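Visit to Dromunik, Sunday, January 15, 2023

Maribeth Tolentino and I drove over to look at the Vosow, the desk-clearing arm Dromunik sells with a one-year service plan. Lenka Trnka met us and took us straight to the demo room. The task was paper goods: a notebook and some printed sheets, with a file organizer on the next table.
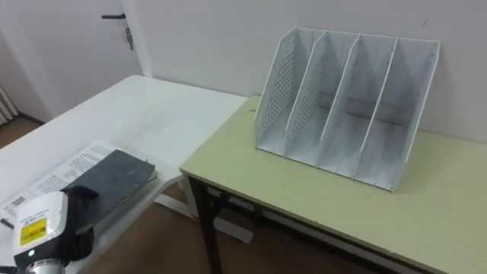

Lenka said soft fingers are standard on the kit and a spare pair costs 157 dollars. Training on a new item takes more than 100 runs, done by their staff or by the buyer. Maribeth asked about thin stacks of paper. Those are still handled slowly, and Lenka didn't try to sell us on them.

Service calls are answered within 3 working days. Heidrun Leitner is sending the price sheet. We asked for a trial unit in March.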